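Ashraful Kanagaratnam
Thread, 12 posts

1/ I eat lunch at home five days a week and until April I ate it standing at the counter. Then I cleared off a table. A few people asked how the table setup is going, so here are some notes.

2/ The rule is one mug, one plate, whatever I'm eating, and nothing else that belongs to another part of the day. Mail goes in the hall. Laptop stays on the desk. I broke the rule twice the first week and both times I ended up back at the counter.

3/ I used to own a 16-piece set from Oston. Heavy, dark gray, chipped if you looked at it. I gave away what was left and started buying single pieces in light colors. They don't match and I don't mind.

4/ Light colors show coffee stains. That's the main complaint. Baking soda and a damp cloth takes care of it. I tried a paste cleaner from Osagie and it left a film, so I went back to baking soda.

5/ On plates: get a raised rim. I had a completely flat one and every piece of fruit I put on it rolled off at some point. Grapes were the worst.

6/ Somebody asked about place mats. I don't use them. I had two cloth ones and they spent more time in the laundry than on the table. A shiny white top wipes down in a few seconds, but it does show every crumb.

7/ It also shows glare. If you have a lamp right over a glossy table, move it to one side. I moved mine a couple of feet and stopped squinting at my soup.

8/ Tangerines are the best lunch fruit and I'll argue with anyone — no knife, no board, one small pile of peel. The Wakthorpe market had them on Sunday, a bag of them for $2. Most were good. A couple were dry.

9/ I wrote the long version of this on my blog, with the part about the chairs that I'm leaving out here. Link is in my profile. Preview:
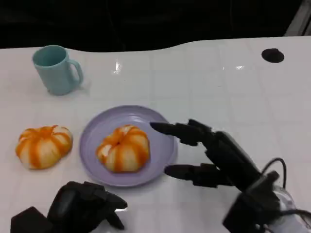 2 min read

One mug, one plate

The mug is pale blue and the plate is a grayish lavender, and between them they do most of the work at my table. I keep the mug up and to the left of the plate. I'm right-handed, so it's out of the way when I'm eating and I have to reach for it on purpose. I've knocked over fewer drinks this way.

10/ The blog post also has the answer on mug size. Short version: I measured a few and kept the ones I could get my whole hand into for washing. Handle big enough for three fingers. The Kona mug I liked best failed on the handle, so it holds pens now.

11/ Still undecided on bowls. I have one deep one and it's fine for soup but bad for salad. If you have a wide, low bowl that stacks, tell me which one.

12/ Replies are open. I'll get to them after lunch.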